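We use cookies to remember your reading preferences. Accept | Manage settings

Edge offloading

By Areeba Zaidi – updated July

Edge offloading is the practice of moving computing work from a small connected device to a nearby server, usually one in the same building or at a local network exchange. It is sold as a cure for slow response times in sensors, cameras and household equipment. The evidence for that claim is thinner than the brochures suggest.

The term covers at least two arrangements. In full offloading, the device sends raw readings and waits for an answer. In partial offloading, it does some of the work itself and passes on the rest. Vendors seldom say which one they mean, and published response times often leave out the wait for a busy radio channel.

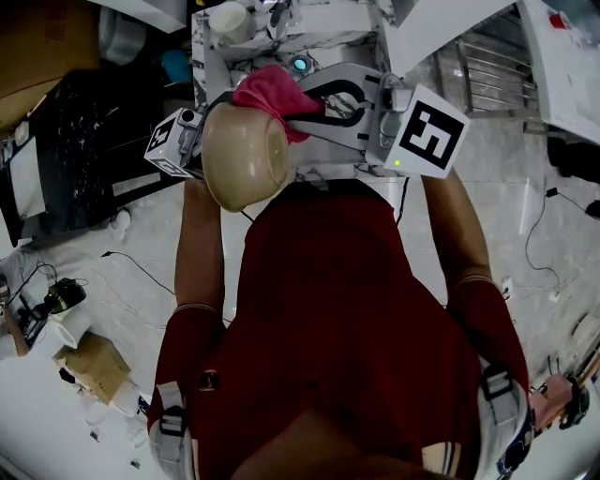 A hand-held gripper with marker cubes, holding a bowl and a pink cloth.

The best-known commercial system, Plovach, was released by the firm Stuvano with a promised delay of 10 milliseconds. Jawad Farooqui, an engineer who tested it in the Broltside warehouse district, recorded a typical delay of 52 milliseconds once several devices were sharing the link. Stuvano replied that his network was badly set up. It has not published its own test conditions, so the dispute remains open.

Savings on battery life are also disputed. Sending data takes power, and for light jobs the radio can use more than the processor would have. Hae-won Wang's study of the Lodhi sensor line found a benefit in only 3 of the workloads she tried, all of them heavy on video. Faisal Niazi has criticised the study for using older radios, a fair point, though he offered no measurements of his own.

Privacy is sometimes listed as an advantage on the grounds that data stays local. This depends entirely on who runs the server. Many so-called local servers copy their logs to a distant data centre overnight, and the licence terms generally allow it.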